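Shehata Hall craft group — notes from our May meeting
Last updated: May 24, 2019
Filed under: Minutes, Craft Room

Present: Ghizlane Benkirane, Hatem Benjelloun, Selma Golob, Reda Tahiri and me (Kobe Dewulf, taking notes again, so blame me for the spelling).

We started late — my fault, I had the key — and went straight to the work tables. Ghizlane said people keep asking her what we're supposed to put down before the glue comes out, and could we please settle it before the Lolville fair. Fair enough!

Selma likes having a brown sheet down with a strip of blue tape across it, so two people can share a table and each keep to a side. Reda is fine with the sheet but not so sure about the tape. He says the ends get scruffy and then everybody picks at them (guilty). Hatem asked if we could draw a pencil line and be done with it. Selma said you can't see pencil from a chair, and I have to say I'm with her there.
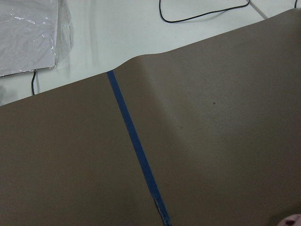 We went back and forth on this longer than I'd like to admit. In the end we agreed to keep the tape, and whoever sets up will look at it first and put on a new strip if the old one is coming up. Sheets get smoothed out from the middle before anyone sits down. Ghizlane wants them rolled for storage, and Hatem wants them flat on the shelf. Flat won, 4 votes to one, and Ghizlane took it very well.

Money: we have $69 left in the supplies tin. Reda will get tape and another roll of brown paper from Faklow next time he drives out there, and he'll bring the receipt this time. Glue sticks can wait.

Lolville fair: it's in November, so there's time, but the flyers need ordering. Selma got a price for 800 and we all thought that was plenty. I'm writing the text. Hatem asked for bigger lettering than last year — his mother couldn't read it — and we all said yes to that.

Stuvham visit: their group would like to come and see how we run the evenings. Five of them, maybe with kids. Ghizlane will write back and ask which evening suits them.

Any other business: the window by the sink still sticks. Reda will bring a candle and rub the frame with it.

To do
Reda — tape, paper, window
Kobe — flyer text
Selma — order flyers once the text is in
Ghizlane — letter to Stuvham
Hatem — clear the shelf so the sheets fit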